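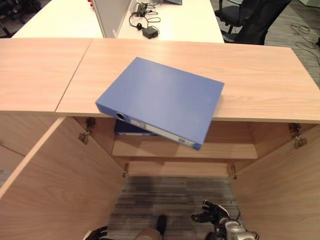 Vasilică Husar wants to know why the binders can't just stand upright like they do everywhere else. Fair question. They can, in the tall cabinets. In the low ones a full binder leans, the rings go out of line, and then the pages tear at the top hole. So in the low ones they lie flat, label side where you can get at it. If there are only one or two in there, still flat. That's the rule for now, argue with me Wednesday.

README for binder-index

What it is

List of the paper binders kept at the Tramside office, plus what's in them, plus where they go back. One table, one notes file, this readme. 490 rows at the moment. One row per tabbed section, so a thick binder takes up a lot of rows and a thin one takes one.

Started in February when the Drevemton files came over and got mixed in with ours. Before that there was a sheet taped inside a door. The sheet is gone, don't ask for it.

Files

binders.csv - the table
notes.txt - odd stuff that doesn't fit a column
retired.csv - binders emptied or thrown out, keep for looking up old numbers

Columns

id - number on the label. Never reused, even when the binder is.
color - color of the cover, see below
title - what the label says, or should say
section - tab name
cabinet - low, tall, or desk
shelf - upper, lower, or top
out_to - initials, blank if it's in
checked - month somebody last opened it and looked

Color

Write what a normal person would say. blue, dark blue, black, green. We had "slate" and "denim" and "midnight" and couldn't filter anything. Light blue and plain blue both go in as blue. Navy goes in as dark blue, and please keep it apart from blue, those two get swapped the most. The color doesn't mean anything about the content, it was whatever was in the supply order.

Size

Not in the table. Jahangir Khondokar measured some of them and the wide ones have 60 mm spines, but nobody has ever looked for a binder by width so I droped it. The numbers are in notes.txt.

Shelf words

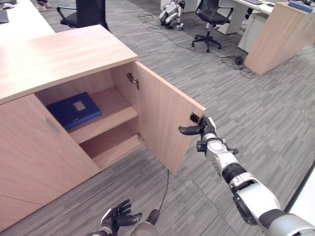
In the low cabinets there is one shelf inside. Upper means on the shelf. Lower means the space underneath it. Top means on top of the cabinet, and top is not a home, it's where things sit while you're using them. If a row says top for more than a day or two somebody forgot. I clear those out when I see them.

Lower should be blank for pretty much everything. Binders put down there end up at the back and you have to get on your knees. Use upper first, and if it's full use the next cabinet.

Taking one out

Open the door all the way before you pull anything. Half open, the corner of the binder catches on the door edge and the covers get chewed up.
Put your initials in out_to.
Check the rings are shut. Really check.
Carry it flat if it's a full one. The biggest holds up to 1000 sheets and the rings will pop if you swing it by the spine.

Putting one back

Flat, back against the rear of the cabinet so the door closes.
Label showing.
Clear your initials.
Close the door. Both doors if it has two.

Labels

Each binder has a white label. Some are the long strip on the spine, some are a small one stuck on the cover, the mix is historical and I'm not redoing all of it. New ones: spine strip, id first, then title, printed if you can. Handwriting ok if it's readable from standing height.

If a label is coming off, reprint it, don't tape over it. Tape goes yellow and takes the next label with it.

Known problems

17 rows have no title. They came from Drevemton with blank labels and we put in the section names but no one could agree what to call the binder. Titles welcome.

Two spellings of El-Sayed in the section column (with and without the hyphen). Search both. Going to fix, havent yet.

The checked column is empty for a lot of the tall cabinets. Annunziata Cocco is working through them shelf by shelf. Don't fill it in unless you opened the binder.

Greratthorpe rows are copied from their own list and use their shelf words, so "middle" shows up there. Leave it, their cabinets do have a middle.

Some retired ids still show up in old emails. Look in retired.csv before you write to me.

Not in here

Loose folders, box files, anything in a locked drawer. Personal notebooks. Contents of the binders themselves, this is only the list. No scans.

Changing it

Edit the csv directly, one change per save, say what you moved in the save note. "updates" is not a save note. If you're moving a whole shelf, tell Nawal Ouali first so she can hold off on her printout until you're done.

Don't sort the file and save it sorted. The order follows the shelves and it takes me a whole morning to put back.

Questions about what is in a binder go to whoever's name is on the first page inside. Questions about where it is, me or Nawal.

To do

hyphen thing
blank titles
decide about the desk binders, are they in or out
spare label strips, nearly out, order more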